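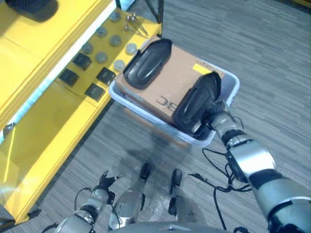
Setting up a sorting bench for a robot

These notes come from the build at the Manalastas workshop, where we have been teaching a two-armed robot to move small goods from a shelf into a basket. Most of the trouble was in the furniture and the cables, so that is what the tips cover. Last updated Sat 22 August.

Pick the shelf by its colour

Dark parts on a dark bench are hard for the camera to find. A plain yellow top gives good contrast with grey pucks and black pads. Avoid gloss paint. Our first shelf was a shiny white one and the ceiling lights showed up in it as extra objects. If you only have a glossy shelf, rub it down with fine wet and dry paper and wipe off the dust before you start.

Leave gaps between parts

Loose rows are fine. You do not need a grid, but the fingers must be able to close on one part without pushing the next. Try it with your own hand first, using the thumb and two fingers. If you knock a neighbour over, move them further apart. Keep thin pins together in a corner at the back, away from the flat parts, and leave them until the larger parts are going well.

Use a shallow basket

Deep laundry tubs look useful but the wrist hits the rim on the way in. A shallow plastic basket with a rounded edge is easier to reach over. Check the inside for sharp bits of moulding and trim them with a craft knife.

Put a box in the basket

A closed cardboard box, flat side up, raises the drop height and saves the arm a long reach down. Choose one that nearly fills the basket so it cannot slide about. Old parcel boxes will do. Tape the flaps shut or the top will sag in the middle.

Practise with shoe insoles

They are cheap, they bend a little, and they don't mind being dropped. Black moulded ones with a raised rim work well, as the rim gives the fingers something to hold. Take hold near the heel, where there is more to grip. Lay the first one at one end of the box and bring the second to the other end. Flat foam insoles are harder and tend to fold over.

Work on short carpet

Carpet tiles stop the basket creeping away when something leans on it. Vacuum before each session. Fluff gets into the joints, and it took us most of July to find out that this was the cause of a squeak.

Mind the cables

Leave enough slack for the arm to reach its furthest point, then check where the loops go when it comes back. Long loops on the floor can catch on the basket. Hook-and-loop ties are better than zip ties here, as you will want to move them. We put one every 218 mm along the upper arm. Eduardo Bañez prefers spiral wrap, and it does look tidier, but it is slow to take off.

Before you switch on

Stand the basket in front of the feet with a clear strip of floor between.
Put the second hand well away from the shelf edge.
Have the stop button in reach of a person, on the side away from the moving arm.
Run the first 3 moves at the slowest speed.

Settings and log sheets are in the grey folder by the door. Write down the shelf height each time it is changed. Ours is at 538 mm at present.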